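Home | Visits | Notes on Collecting | Contact

Visits

An open day at the Wuyts workshop

Reading time: 3 minutes

The Wuyts workshop at Hollgate opens to the public once a year, in March, and this was the first time I had managed to get a place. It repairs and conserves domestic silver, mostly flatware, teapots and candlesticks, and takes work from dealers as well as private owners. Groups are kept to 13 people. Ours went in at ten in the morning.

Guido Ferri, the workshop manager, met us in the front room and talked us through how a job is booked in. Each piece is weighed, the marks are recorded and old repairs are noted on a card before any work is quoted. He had a Victorian teapot out to show us, with a lead solder repair at the base of the spout. Lead solder has to be completely removed before silver solder can be used nearby, as it will eat into the metal when heated. Ferri said this was the most common cause of a higher bill than the owner expected.

We then moved through to the benches. Þórey Hauksdóttir was taking dents out of a plain cream jug, working over a steel stake with a small polished hammer. She works slowly and checks the surface against the light after every few blows. I asked about a jug of my own that has a worn cartouche where a crest was once removed. Her advice was to leave it alone. The metal is thin at that point and any attempt to build it up would show, and cost more than the jug is worth.

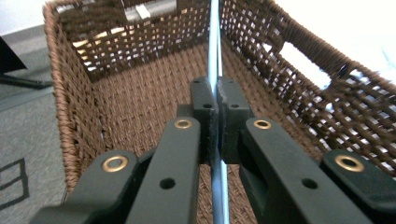

Storage took up the second half of the visit, and for me it was the most useful part. Jozef Goossens looks after the pieces waiting to be collected, and he is firm that most damage to household silver happens in the cupboard. Rubber bands, newspaper and wool felt are all bad for it. He was more relaxed about wicker than I had expected. A tightly woven floor will carry a wrapped coffee pot well enough, but open lattice in the walls lets air straight through, so each piece wants its own bag of acid-free tissue and anti-tarnish cloth. He also warned against moving heavy silver in a basket with a handle hole in the side, as people lift by one end and everything slides.

There was a small display of finished work in the back room. The best thing in it was a set of 6 Old English pattern tablespoons, all by the same maker, with the bowls left in their worn but honest shape. A pair of Sheffield plate candlesticks had a good colour, with a little copper showing at the corners. The workshop does not replate Sheffield and I was glad to hear it.

Morning tea was included. The shop sells cloths and tissue, and I bought a storage roll for teaspoons. The visit finished a bit after noon, though Ferri stayed on to look at marks people had brought along. Mine turned out to be Birmingham, as I had thought, but 11 years later than I had been told when I bought it.

Parking at Hollgate is limited and the lane is narrow. There is a step up into the bench room. Bookings for the next open day are taken by phone only.

Recent items
Promby silver fair: what sold and what didn't
Reading a rubbed hallmark
A dealer's stock book with 119 entries
Plivow saleroom, autumn viewing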